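Petitions to the council: frequently asked questions

Prurkance District Council accepts petitions from anyone who lives, works or studies in the district. The answers below cover paper petitions and those started on our website. If your question isn't answered, contact the Democratic Services desk, which is open from 10 in the morning on weekdays.

Who can start a petition?

Anyone with a home, work or study address in the district. There is no lower age limit. Councillors can sign petitions but can't be the lead petitioner.

What does the lead petitioner do?

The lead petitioner is the person we write to. Their name is published with the petition, but their address, phone number and email are not. If the petition goes to full council, the lead petitioner is the person invited to speak.

What does a petition need to say?

It needs a title, a short statement of what you want the council to do, and the name and contact details of the lead petitioner. The statement should appear at the top of every sheet if you are collecting on paper. We have had petitions where the wording was only on the first sheet, and the signatures on the remaining sheets could not be counted.

How many signatures do I need?

A petition with 40 valid signatures gets a written reply from the head of the service concerned. A petition with 1,321 valid signatures is debated at a meeting of the full council. The higher figure is set by the council's constitution and is reviewed after each set of local elections.

What if I have fewer than 40?

We treat it as ordinary correspondence. It goes to the right department and you will receive a reply, but it isn't listed on the petitions page.

Can I collect signatures on paper and online at the same time?

Yes, as long as the wording is the same. Tell us when you start, so that the two can be joined at the end. Anyone who signs both is counted once.

What details must people give when they sign?

Name, postcode and, on paper, a signature. Online signers also give an email address and have to click the link we send them. Signatures that are not confirmed through the link don't appear in the total.

How long can an online petition stay open?

You choose the closing date when you set it up. The longest period is six months. It can be closed early if you ask, but it can't be extended or reopened.
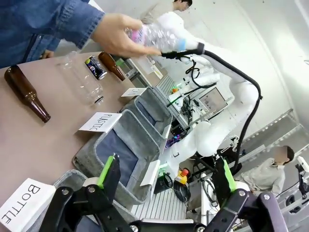

How do I hand in a paper petition?

Post it to Democratic Services or bring it to the main reception at Tsuji House. Reception will give you a receipt. Keep a copy of the sheets for yourself, as we don't return the originals.

What happens after I hand it in?

We check the signatures and write to the lead petitioner within 7 working days to say how many were valid and what will happen next. Large paper petitions can take up to twice as long. The petition is then published on our website with the number of signatures, but without the names of those who signed.

Can the council refuse a petition?

Yes. We can't accept petitions that are abusive, that name or identify individual members of staff, or that concern a matter before a court. Petitions about a single planning or licensing application are passed to the officer handling that application and counted as comments. The same applies to petitions that repeat one dealt with in the past year.

If we refuse a petition we will write and explain the reason. You may change the wording and send it again, although signatures collected under the old wording can't be carried over.

What about the weeks before an election?

Online petitions already open will stay open. New ones sent in during the pre-election period are checked as normal but are not published until after polling day. Council debates on petitions are also put off until the first ordinary meeting after the election.

How does a debate at full council work?

Full council meets on a Thursday evening. The lead petitioner has 10 minutes to present the petition, and may share that time with one other speaker. Councillors can then ask questions before the debate starts. At the end they vote to take the action asked for, to refuse it, or to send the matter to the cabinet or a scrutiny panel. Where the decision belongs to the cabinet, full council can only make a recommendation.

Do I have to speak?

No. You can ask your ward councillor to present the petition, or have a written statement read out by the chair. Please tell us by noon on the day before the meeting.

Can I petition about something the council doesn't run?

You can, but our options are limited. For hospitals, railways and main trunk roads we can write to the body responsible and pass on your petition. For footpaths and allotments in the villages, try your parish council first.

Who runs the online petition system?

The website is supplied by Trestix under contract to the council. Trestix stores the signatures and doesn't use them for anything else. Petitions made on other websites are accepted if they show each signer's name and postcode.

I'm unhappy with how my petition was handled. What can I do?

Write to the petitions officer, Poonam Pathak, within a month of our decision. If you are still unhappy, you can ask for a review by the overview and scrutiny panel, chaired by Councillor Bernardo Meireles. The panel looks at whether the steps on this page were followed. It can't change a vote of the full council.

Is this page available in other formats?

Large print and audio versions can be requested from Democratic Services. A paper petition form is also kept at each library and at the Zostetti Road advice centre.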